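클레상스 오픈 8강, 그리고 내 간의 상태

투도르 후사르가 졌다. 새벽 네 시 반에 졌다. 나는 그걸 처음부터 끝까지 다 봤고, 아침 아홉 시 회의에 들어가서 누가 뭘 물어보는데 "세컨드 서브가 문제죠"라고 대답했다. 예산 얘기였다.

1세트는 좋았다. 진짜로 좋았다. 이 사람 포핸드가 저렇게 낮게 깔려 들어가는 날이 일 년에 며칠이나 되나 싶을 정도로. 4-1까지 갔을 때 나는 이미 머릿속으로 4강 대진을 짜고 있었고 (이게 늘 문제다), 라면 물도 올려놨다. 라면을 다 끓여서 자리에 앉으니 4-4였다. 앞으로 후사르 경기 중에는 부엌에 가지 않기로 한다. 물론 지난 대회 때도 같은 결심을 했고 그때는 만두였다.

상대는 루치안 터나세. 싫어하는 선수는 아니다. 같은 나라 선후배 사이고 인터뷰도 점잖고 라켓도 안 부순다. 다만 공을 너무 많이 넘긴다. 넘기고 또 넘긴다. 보는 사람이 먼저 지쳐서 제발 누구든 네트에 박아줬으면 하고 빌게 되는데, 그 소원은 꼭 후사르가 들어준다.

2세트는 타이브레이크로 가져왔다. 7-5. 세트포인트에서 나온 드롭샷은 올해 본 것 중에 제일 뻔뻔한 샷이었다. 베이스라인에서 두 걸음이나 뒤에 서서 드롭샷이라니. 들어갔으니 천재고 안 들어갔으면 여기에 욕을 세 문단 썼을 것이다.

3세트 얘기는 길게 하고 싶지 않지만 길게 할 거다. 브레이크포인트가 16개였다. 그중에 하나를 땄다. 하나. 나도 라켓 쥐고 들어가서 눈 감고 휘두르면 하나는 따지 않았을까, 그런 생각을 새벽 세 시 오십 분에 진지하게 했다. 특히 3-3에서 0-40이었던 게임. 첫 포인트는 리턴이 길었고, 두 번째는 터나세 서브가 좋았으니까 넘어가고, 세 번째는 완전히 빈 코트에 백핸드를 옆으로 뺐다. 해설자가 "아" 하고 나서 한참 말이 없었다. 해설료는 받으셨는지 모르겠다.

최종 스코어 4-6, 7-6, 4-6. 세 시간이 넘었다.

매번 이러고 나면 친구들이 왜 하필 후사르냐고 묻는다. 우승도 많이 하고 잘생기고 광고도 찍는 선수들이 줄을 섰는데 왜 굳이 8강 전문가냐고. 할 말은 없다. 처음 본 경기에서 매치포인트 잡히고도 혼자 웃고 있길래 저 사람 뭐지 했던 게 시작이고, 그 경기도 졌다. 생각해 보면 그때 눈치를 챘어야 했다.

여자부는 그나마 숨 쉴 구석이 있다. 브른두샤 바실리우가 애널린 에스피리투를 두 세트로 정리했다. 에스피리투 팬분들께는 죄송하지만 (블로그 이웃 중에 두 분 계신 거 안다) 어제는 바실리우가 뭘 해도 되는 날이었다. 서브가 라인에 걸리고 로브가 라인에 걸리고 미스샷까지 라인에 걸렸다. 에스피리투는 2세트 중반부터 체어 엄파이어 쪽을 안 쳐다보더라. 그래도 마지막 게임에서 듀스를 여섯 번 끌고 간 건 대단했다. 나 같으면 두 번째 듀스에서 집에 갔다.

중계 얘기도 잠깐. 올해부터 질테텔에서 중계를 하는데, 화면 비율은 좋아졌고 소리는 이상해졌다. 공 치는 소리가 반 박자 늦게 나온다. 처음엔 내가 졸려서 그런 줄 알고 세수까지 하고 왔다. 고객센터에 문의를 넣었더니 공유기를 껐다 켜 보란다. 껐다 켰다. 그사이 후사르는 더블폴트를 했다. 인과관계를 증명할 수는 없지만 나는 기억해 둘 것이다.

지난 호에서 약속드린 랭킹 포인트 계산은 반만 했다. 후사르가 방어할 점수가 3월에 몰려 있고, 거기서 또 초반에 떨어지면 시드가 위험하다. 현재 랭킹은 45위. 팬 게시판에서는 벌써 코치를 바꾸자는 글이 올라오는데, 초바누 코치가 무슨 죄인가. 0-40에서 대신 쳐 줄 수도 없는 노릇이고.
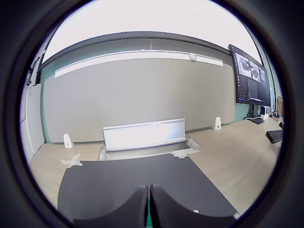 테니스 잡담 894호

댓글로 스마란다 보그단 경기는 왜 안 쓰냐고 하신 분, 못 봤다. 같은 시간에 3번 코트였고 나는 몸이 하나다. 다시보기로 1세트만 봤는데 왼손 슬라이스가 작년보다 훨씬 날카로워졌고, 대신 발이 좀 무거워 보였다. 감기 때문이라는 말도 있던데 확인은 못 했다. 4강에서 바실리우랑 붙으니까 그건 제대로 보고 쓰겠다. 예상은 보그단 쪽이다. 내가 찍은 선수가 어떻게 되는지는 이 블로그를 오래 보신 분들이 더 잘 아실 테니 바실리우 팬분들은 안심하고 주무셔도 된다.

그리고 체르비 라켓 스트링 물어보신 분께. 쓰지 마세요. 두 번 매 봤는데 두 번 다 첫 주에 끊어졌다. 동호회 형님은 내 스윙이 문제라고 하시는데 그 형님은 10년째 같은 줄을 쓰시고, 그 줄에서는 이제 기타 소리가 난다.

다음 글은 4강 끝나고. 경기가 새벽 두 시라 이번엔 라면을 미리 먹어 둘 생각이다.

2월 22일, 졸린 상태로 씀
댓글 7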